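Notes, Proltis talk. 12 min + questions. Don't read the slides out

Start with the problem. Head camera sees the whole kitchen, loses the object once the hand closes on it. So: wrist views. Radka's idea, credit her early.

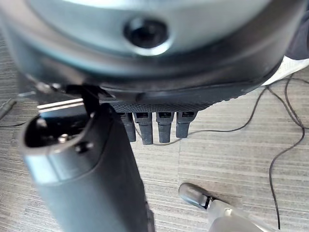
Dataset. 2282 episodes, all teleop, 415 held out. Same kitchen thoughout, say so before Junaid gets asked. Sink, rack, cups, oven. Play food, real dishes problem comes later.

Method in one breath: head view picks the target, wrist view takes over for the last stretch. Switch is learned, not a distance threshold. Slow down here.
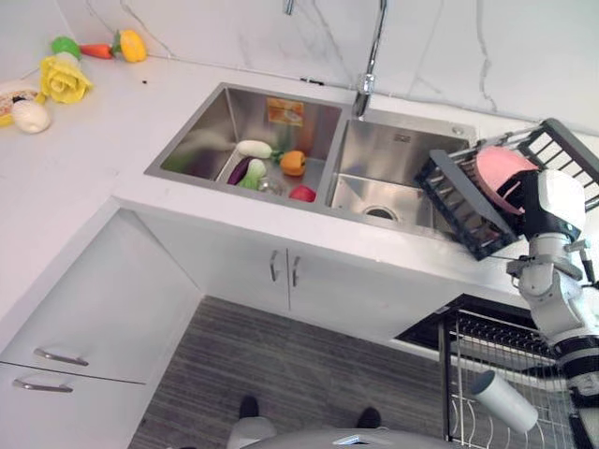 Larnonberg, April

Rack over the sink, plate still in it. Hardest task we have. Two things to keep level, one arm. Baseline policy (head only) tips early. Mention Petek did the labels, 178 failures tagged by hand.

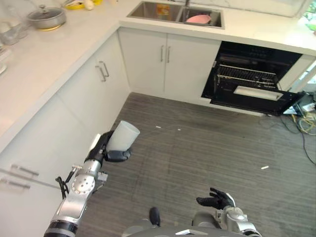 Cups easier. Upright grasp, low force, frosted plastic is bad for depth so we dropped depth. Somebody will ask about glass. Answer: not tested. Move on.

Ablation: take out wrist, grasping suffers, navigation dosen't. Gap grows after nearly 1000 episodes. Debora has the plot, backup slide.
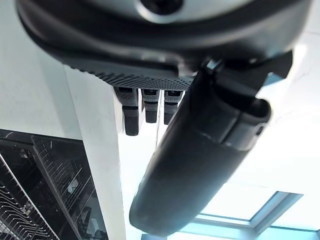
Wrist view: fingers and thumb, rack at lower left.

Limits: one kitchen, one robot. Thank Mirjana + Cirkari. Questions.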